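Student Work > Materials and Surfaces > Project Reports

Does scratch wax do anything for matte black metal?

By Vilja Mäkelä
March

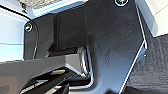
Fig. 1. Matte black metal with faint pale scratches and specks. The bright silver rim runs down the right edge.

1. Why I picked this

Black metal looks great in a catalog. Up close, the finish is often covered in fine pale marks, and there is a whole shelf of products that promise to make them go away. The one I bought for this project is called Sanier. The label says it "restores depth to dark matte surfaces in a single pass." I wanted to know what "depth" was supposed to mean and whether a stranger would notice it.

My project partner, Dymphna Flanagan, thought the wax would work. I thought it would make things shiny for an afternoon. We wrote both guesses down before we opened the tin, and I'm glad we did, as we would both have remembered them differently by the end.

2. What we mean by a scratch

This took longer than the actual test. A pale line on a black surface can be several things. It can be a cut that goes through the coating. It can be a burnished streak where something rubbed the coating smoother than the area next to it. Or it can be residue from whatever did the rubbing, sitting on top of a finish that isn't damaged at all. Specks have the same problem, plus dust.

From normal viewing distance I can't tell these apart. Fig. 1 is a good case. I have looked at those marks many times and I still would not bet on which kind they are. The ads for these waxes show a pale line, then no pale line, and let you assume a cut was repaired. If the line was residue, a damp cloth would have done the same.

So we used a plain rule. If both of us could see a pale line or speck from arm's length under the desk lamp, it was a mark. We did not try to sort them by cause.

3. Samples and method

The samples were 56 flat steel pieces with a matte black coating, offcuts from a local shop called Daly. They came loose in a box and had been knocking against each other, so we didn't need to scratch them ourselves. I see this as a strength. Dymphna sees it as a weakness, and she has a point: we know nothing about how any single mark got there.

We split the pieces into two equal groups by drawing numbers. One group got Sanier, put on with a cotton cloth as the tin says. The other group got the same kind of cloth with plain water and the same amount of rubbing. Every piece then sat overnight on newspaper.

Before treatment we found 239 marks across the full set and drew each one on a paper outline of its piece. The next day we went over the pieces again with the drawings beside us. Dymphna did the rubbing and I did the second look without knowing which group a piece was in, at least in theory (see section 5).

We also asked 10 students from outside the course to look at pairs, one waxed and one not, and say which piece looked newer.

4. Results

Of the 239 marks, 29 could not be found again. Sixteen of those were on waxed pieces and 13 were on pieces that only got water.

I don't think a gap of three marks means anything. Dymphna wanted to write that the wax "slightly outperformed" water and I asked her to take it out. A different lamp position could move three marks.

The students were more interesting. Most of them picked the waxed piece as newer, and when we asked why, they said it was "darker" or "cleaner." None of them mentioned scratches. Two asked if we had oiled it. A week later I set out the same pairs for Dymphna and me, and neither of us could sort them with any confidence, so whatever the students were seeing had faded by then.

The edges are worth a mention. Where the coating ended in a thin bright line of bare metal, similar to the rim in Fig. 1, the wax did nothing we could see. A bright edge beside a dark face is the first thing my eye goes to, and it makes the face look more worn than it may be. I had not expected to care about edges and now I look at them on everything.

5. Problems

The blind part was weak. The wax smells like oranges, and by the second row I was fairly sure which pieces I was holding.

The lamp matters more than anything we put on a cloth. Turning a piece a little can make a pale line vanish and bring up another one that was not on the drawing. We taped the lamp base to the desk and marked where the piece should sit, but we still held them by hand - which means the angle was never really fixed.

We tested one wax. I had planned to include a second, Basell, and ran out of pieces. The project guide also suggests the Cumavura scale for rating gloss by eye. We tried it on the first few samples, got different scores from each other every time, and dropped it.

6. What I would tell someone with a scuffed black surface

Wipe it with a damp cloth first and look again under the light you normally have in that room. If it bothers you after that, wax will probably make it look darker for a few days. I would not expect it to remove a real cut, and nothing in our results suggests it did.

Dymphna would like it noted that she still uses the rest of the tin on her bike.

7. If we did it again

Fixed stand for the samples, unscented wax, and a few pieces with cuts we made ourselves on purpose, so there is at least one group where the cause of the mark is known.

4 comments | 11 shares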